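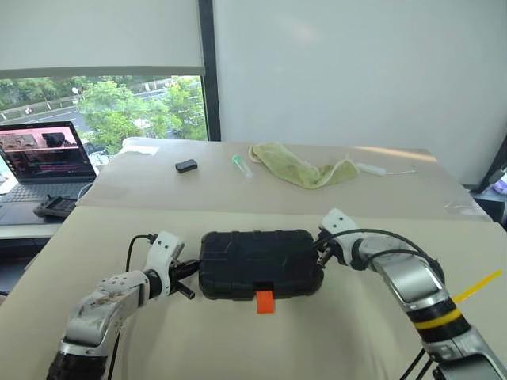 Hi all,

Sorry for the slow answer, I was up at the cabin near Bretitz with no signal until Wednesday. I saw the question about keeping a travel sewing kit and had to jump in, because I've been mending on the road for years now and I have opinions!

> I'm doing the Plaltodia trail in October and want to take
> enough to fix a torn jacket or a popped seam, but every
> kit I see in the stores is junk thread and one bent needle.
> What do you all carry? And do you bother with a hard case
> or just use a zip bag?

First, thread. Skip anything that comes wound on a little card. I buy the big cones of Rerner polyester (the 413 gray goes with nearly everything, it just sinks into the fabric) and wind my own bobbins at home. Two full bobbins got me through seven weeks last year, and that was with a backpack strap that came off twice. Cotton is lovely for quilts but it rots if you sweat on it all day.

Needles: take more than you think you need. I like a couple of sharps, a couple of heavy ones for webbing, and one curved needle, which is the only thing that will get you into the corner of a tent without taking the whole seam apart. Stick them in a scrap of wool felt. I used to keep mine in a plastic tube and they rusted together in there, what a mess.

Then patches. The sticky nylon kind is fine for a day or two, but round off the corners before you put it on or it'll peel by lunchtime. For anything that matters I sew around the edge too — small stitches, and a dab of seam glue on the back once it's clean.

As for the case, I went back and forth on this one. A zip bag weighs nothing and squashes into any pocket, so for walking that's what I'd take. At home and in the car I like something stiff with a proper lid.
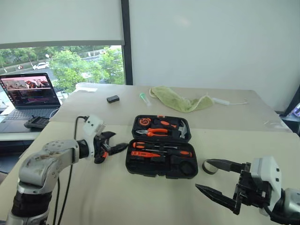
Black plastic toolbox, open on the table.

If you're flying, put the scissors in your checked bag or buy a cheap pair when you land. I lost my good Parri snips at security and I'm still sore about it.

Oh, and the jacket! If it's down, don't sew it right away. Every needle hole lets feathers out, so tape it on the trail and do the real repair when you get home. If it's a plain rain shell you can stitch it, then run sealer down both sides of the seam and let it sit overnight.

Does anyone on here still have the old handout on darning wool socks? It was message 1175 or 2615 in the archive, I have both numbers written on the same envelope and neither one opens for me.

Happy mending, and have a great hike!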